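Madeira aparente: o regresso do soalho aos edifícios de serviços

Durante várias décadas, o pavimento de madeira foi considerado uma opção imprudente para edifícios abertos ao público. As normas internas de muitas entidades gestoras privilegiavam o mosaico e os revestimentos vinílicos, mais fáceis de lavar e de substituir. Em Handonville, essa orientação começou a ser revista quando a administração do parque empresarial decidiu recuperar os soalhos originais de três pavilhões, ocultos sob sucessivas camadas de alcatifa e cola.

O levantamento inicial, confiado ao gabinete Sorum, abrangeu 1080 metros quadrados. O relatório concluiu que a maior parte das tábuas conservava espessura suficiente para uma nova afagação e que os danos se concentravam junto às portas exteriores e às antigas condutas de aquecimento. Foram substituídas 185 tábuas, com recurso a madeira proveniente de demolições da mesma região.

A escolha do acabamento suscitou o debate mais prolongado. O verniz oferece maior resistência imediata à abrasão, mas obriga a intervir em toda a superfície quando se desgasta. O óleo exige manutenção regular e permite reparações localizadas. A Tefera, empresa responsável pela execução, apresentou amostras de ambas as soluções, que permaneceram em observação de janeiro a maio num corredor de passagem intensa. A decisão final recaiu sobre o óleo nas salas de trabalho e sobre o verniz mate nos átrios.

O comportamento acústico mereceu igual atenção. Um soalho assente sobre vigamento transmite com facilidade o ruído de passos ao piso inferior, circunstância que levou ao preenchimento das cavidades com lã mineral antes da reposição das tábuas. Nos gabinetes de reunião foram ainda colocadas faixas resilientes entre as vigas e o soalho.

Quanto ao mobiliário, o regulamento de utilização determina que as cadeiras com rodízios sejam equipadas com rodas macias e que as cargas superiores a 300 quilogramas sejam previamente comunicadas à administração. Recomenda igualmente a colocação de tapetes nos postos de maior permanência, desde que a base não contenha borracha natural, material suscetível de manchar a madeira oleada.
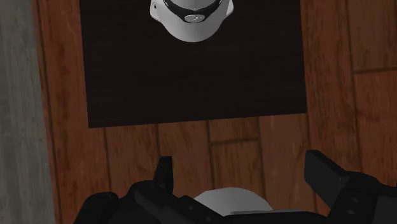
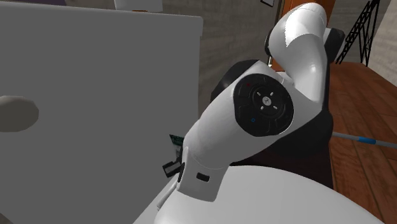 A humidade relativa do ar constitui o principal fator de risco. As oscilações sazonais provocam a abertura e o fecho das juntas, fenómeno normal que se agrava quando o aquecimento é ligado de forma brusca no início do inverno. A administração optou por uma subida gradual da temperatura, acompanhada por leituras semanais em cada pavilhão.

O segundo programa de recuperação decorre no antigo entreposto Godlow, com mais de 3000 metros quadrados distribuídos por dois pisos. O estado de conservação é ali bastante mais desigual. No piso térreo, a falta de ventilação sob o vigamento conduziu à degradação de vários apoios, que terão de ser refeitos antes de qualquer trabalho de superfície. No piso superior, a afagação de ensaio revelou uma madeira de tom avermelhado em bom estado, e a empreitada deverá começar por essa ala logo que esteja concluída a revisão da cobertura.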